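Up the Gorge at Stevness: a Thursday at the Warninport Adventure Open Day

I have been meaning to write this up since March, and my sister keeps asking whether I really went off the high platform, so I suppose it is time.

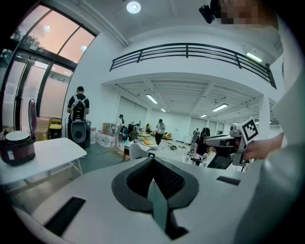

We left the house at a silly hour, drove the coast road with the windows down, and still managed to arrive after the first group had gone up. The open day is run out of the old ferry building at Warninport, and the climbing and canyoning all happens a short bus ride away in the gorge at Stevness. Parking was 15 dollars, coffee was free, and the coffee was very good, so I forgave them the parking.

Our guide for the morning was Essam Ezzat, a wonderfully calm man who has been taking people down that gorge for most of his adult life. He talked us through the ropes twice, slowly, and then asked each of us what we were afraid of. I said heights. The woman next to me said cold water. He nodded at both of us and said, "Good, you will get some of each," and off we went!

The walk in is lovely, all ferns and dripping rock, and longer than the leaflet lets on. There are 215 steps cut into the last stretch (they are numbered in yellow paint, which my knees did not appreciate). At the top you clip on to the wire and shuffle along a ledge called the Abdel Hamid traverse, and I will admit I talked out loud to myself the entire way across. My hands were shaking so badly that I had three goes at the second clip. Essam waited and hummed something and did not hurry me at all.

Then the platform. I stood there long enough for two teenagers to ask politely if they could go around me, which they did, whooping. When I finally stepped off I made a noise I have never made before, and the pool was every bit as cold as the woman had feared - she was already in it, laughing her head off.

Lunch was lentil soup and flatbread back at the ferry building, where the people from Zatine had a stall of wetsuits and helmets to try on. I tried on far too many and bought a pair of gloves. There was also a talk about the plan to reopen the upper trail, which climbs to 4000 feet and has been shut for two winters after a rockfall. I would love to walk that one, in dry boots, with a sandwich.

If you go, book the early bus and bring a second pair of socks. The slots for the platform fill up first. My nephew has already put both our names down for the next one, and I have not yet told him no.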